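Covunov hand-held gripper pair – three months in

Verdict: buying a second set in September.
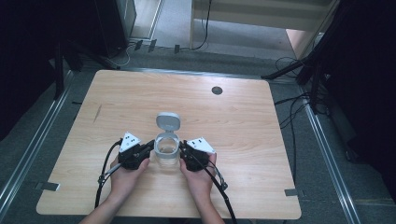
I paid $2,760 for the pair, and setup took me one long evening. Most of that went on the cables. Clip the thin lead to the thick one before you do anything else, and leave slack at the wrist – I didn't, and I pulled a plug out twice the first week!

The grip itself is comfy, thumb on the inside, fingers wrapped around the outside. Small flip-top containers are my favorite test after any adjustment, one fingertip on each side, and if the two tips don't meet the walls at the same height I go back and redo the zero. The Detby manual gives that 2 lines. Marcelino Rivas at the Baden shop walked me through it over the phone in 7 minutes (thank you, Marcelino).

Upkeep is easy so far. I wipe the fingertips, check the screws on the top plates every Saturday and swap the floor tape when it curls. One plate worked itself a bit crooked after 3 weeks, and a dab of thread locker sorted it.

Four stars. The cables lose it one.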